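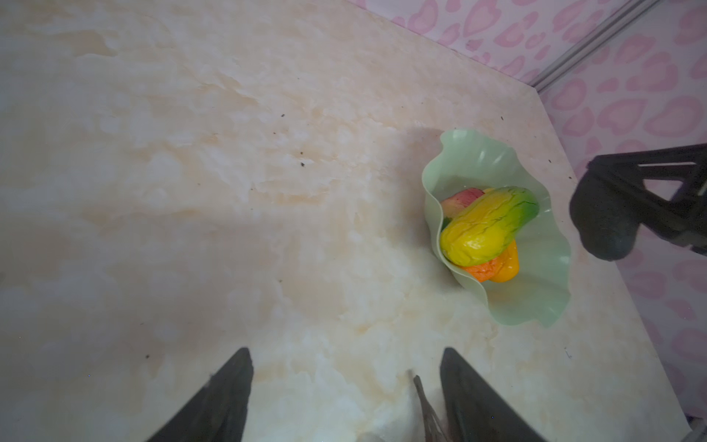
# How Marble Gets Its Swirls

*Arboleda Rock Pages for Young Readers, 23 May 2020*

Marble is a kind of rock. People use it for floors, statues, stairs, kitchen counters and the fronts of banks. It is often white or cream, with wavy lines running through it. The lines are called veins, but they have nothing to do with blood. They are stripes and patches of other minerals that got mixed in while the rock was being made.

## It starts in the sea

Long before a piece of marble is marble, it is limestone. A lot of limestone begins at the bottom of a warm, shallow sea. Tiny sea animals have shells made of a mineral called calcite, or of something very close to it. When the animals die, their shells sink and break up. More shells fall on top, and then more.

After a very long time the layers at the bottom are squeezed by everything lying above them. Water moves through the gaps and leaves more calcite behind, like glue. The mush of shells turns into solid rock. If you look closely at a piece of limestone you can sometimes find a whole shell still inside.

## Then it gets cooked

The Earth's surface is made of giant plates of rock that move very slowly. When two plates push into each other, some of the rock gets shoved deep underground. It is hot down there, and the weight of the rock above is enormous.

Limestone that ends up in a place like that changes. It doesn't melt. The small grains of calcite grow into bigger crystals that lock together like puzzle pieces. The old shells disappear as this happens, and that's why you hardly ever find a fossil in marble. Rock that has been changed by heat and squeezing is called metamorphic rock. "Metamorphic" comes from Greek words about changing shape.

The marble in the old quarry at Plirnden began as sea mud more than 100 million years ago. The quarry is 40 meters deep, and the color of the walls is different on nearly every level.

## Where the colors come from

Pure calcite makes white marble. Most limestone isn't pure, though. Clay, sand and bits of iron get in with the shells. When the rock heats up and bends, those extras are stretched into streaks.

- **Iron** can make pink, red, yellow or brown.
- **Carbon** from old plants and animals makes gray or black.
- **Serpentine**, a green mineral, makes green.
- **Clay** can turn into other minerals and leave dark or greenish bands.

Some veins are made later on. The rock cracks, water seeps in carrying dissolved minerals, and the crack slowly fills up. A vein like that may cut straight across all the older ones.
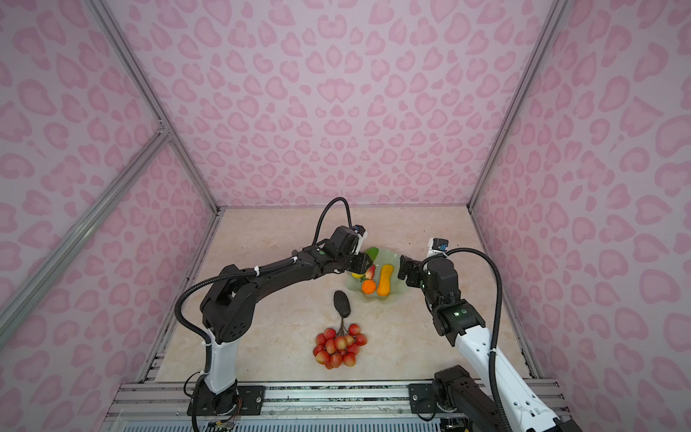
Real marble never has quite the same pattern twice, and this helps when you want to tell it from a copy. Many floors and tables only look like marble. They may be plastic, tile or paper with a pattern printed on it, and a printed pattern often repeats if you look far enough along. The pink walls show what repeating looks like, with the same sort of rounded shapes coming up over and over. The beige floor between them has faint veining like marble's, and that kind is harder to judge. From a picture you can't be sure what a surface is made of. You'd need to touch it, or find an edge. In real marble the veins go down into the stone, so a stripe on the top usually carries on down the side.

## Is marble hard?

It is harder than your fingernail but softer than steel. A steel nail will scratch it (please don't try this on somebody's counter). Being fairly soft is one reason sculptors like it – they can carve small things such as curls of hair without the stone fighting back too much.

Marble has one big weakness, and it is acid. Lemon juice and vinegar are both acids. A drop left on polished marble can eat a dull spot into the surface. Rain is very slightly acid too, so statues that stand outdoors for hundreds of years lose their noses and fingers bit by bit.

## Why is it shiny?

Marble straight from the quarry isn't shiny. It is rough, and light bounces off it in all directions. Workers rub it with gritty pads, starting with coarse ones and ending with very fine ones. Once the surface is smooth enough, light bounces off it neatly and you see a gleam. The front steps of the Dulavora Library in Gendelville were polished this way when they were new. There are 69 of them, and the middle of each has gone dull where people walk.
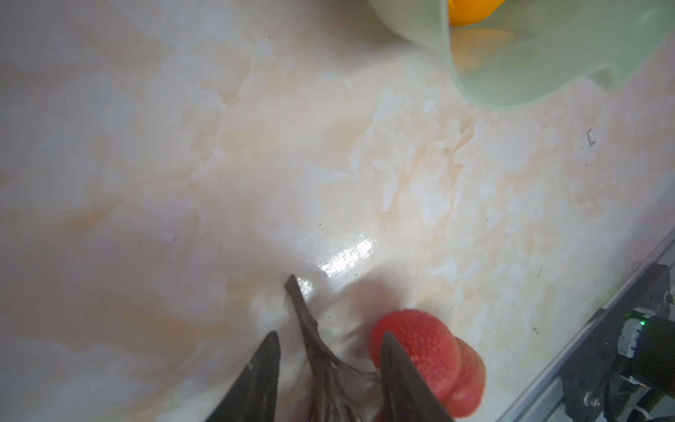 One reader wrote to ask whether marble is still being made today, or whether it will all get used up. The answer to the first part is yes. Under mountains that are still being pushed up, limestone is turning into marble right now. It is much too slow and too deep for anyone to watch. As for using it up, there is a great deal of marble in the world, but a quarry can run out, and Plirnden's best white layer was finished after 18 years of digging.

## Words to know

**Calcite:** the main mineral in limestone and marble.

**Quarry:** a place where stone is dug or cut out of the ground.

**Vein:** a streak of a different mineral running through a rock.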